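Faltness Update: The Returns Bench Goes Robotic

If you work the returns bench at Faltness, you know the 114 bin. Anything that won't fit a category lands there: odd kitchen stuff, single lids, a toy with no box. Starting in January, a robot arm will take the first pass at that bin, and the bench crew has been teaching it since summer -- all in simulation so far, on a virtual countertop we fill with whatever junk we like.

Sun-ja Shin from the bench picks the clutter, and she is wonderfully mean about it. A funnel on its side, a see-through plate resting over a bowl, a bank card lying flat on veined marble, and then a shiny dark ball for the gripper to deal with.

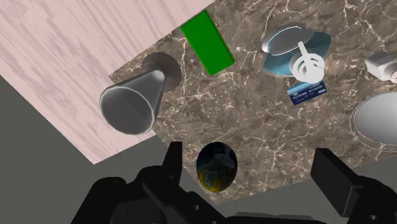

What changes for the bench

First, no jobs are going away. All four bench positions stay, and I'm so glad to be able to write that. The arm takes the reaching and lifting. People keep the judgment calls: is it sellable, does it go to parts, does somebody need to phone the customer? Bok-nam Shim is moving from sorting to running the arm two days a week, and she has already rewritten half of the Prader training guide because the old one read like a tax form.

Clear things are what everyone asks about. Glass was our worst category by hand (ask anyone who has swept under that bench) and it's a hard one for a camera as well, so we put a lot of it into the practice runs. One of them has the gripper holding a tall cone-shaped glass by the rim, up in the air, with a bottle of blue liquid standing just below it. I watched that run over lunch and cheered out loud!

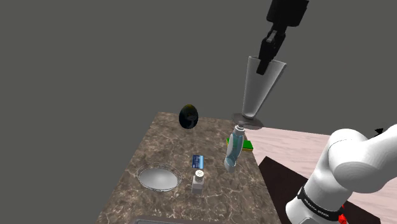 We've logged 363 practice runs as of 11/09/2021, and the crew reviews the bad ones together on the big screen in Briggs. Come and sit in. You don't need to know any code, and the most useful comments so far have come from people who have spent years packing boxes -- they spot a bad grip right away.

Shift times aren't changing. The training sign-up sheet is on the Pirport page under Bench, and if the times don't work for you, tell Bok-nam and she'll add another.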